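Open Day at the Brudon Robotics Workshop: Your Questions

Everything we get asked before a visit, gathered in one spot.
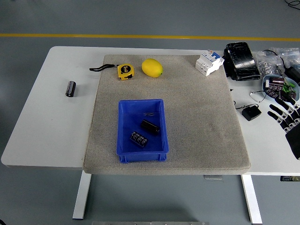
How long does a visit take?
Plan on 90 minutes from the front desk to the goodbye, and a bit more if your group likes to talk (ours certainly does!). The first part is a walk through the building with Angelica Tiongson, and the rest you spend at the tables, watching the robots sort and pick things up.

What will the robot be handling?
Small everyday things and electronic parts, mostly. You might see capacitors going into a blue bin, or a lemon and a tape measure waiting their turn on the gray mat. We like to mix it up, and the table is usually a bit of a jumble by the afternoon.

Can I bring something for the robot to try?
Please do! Anything dry, unbreakable and smaller than a grapefruit is welcome. Hand it to Teodoro Aquino when you come in and he'll work it into one of the runs if he possibly can. We can't promise the robot will manage it, but people seem to enjoy the misses as much as the rest.

Where do we stand?
Behind the yellow line on the floor, please, whenever a robot is switched on. Little ones are very welcome at the front.

Is there an age limit?
Children under 10 need a grown-up with them the whole time. Older kids can join the Koo table in Room 202, where they get to steer a practice arm themselves.

How many people can come?
We take 56 visitors per session, and the April sessions tend to fill up early, so do write to us soon if you're bringing a class or a club.

Where do I park?
The lot off Prandlow Street is free for visitors. If it's full, try the side road by the Skekis building and come in through the back gate.

Page last updated Feb 28, 2020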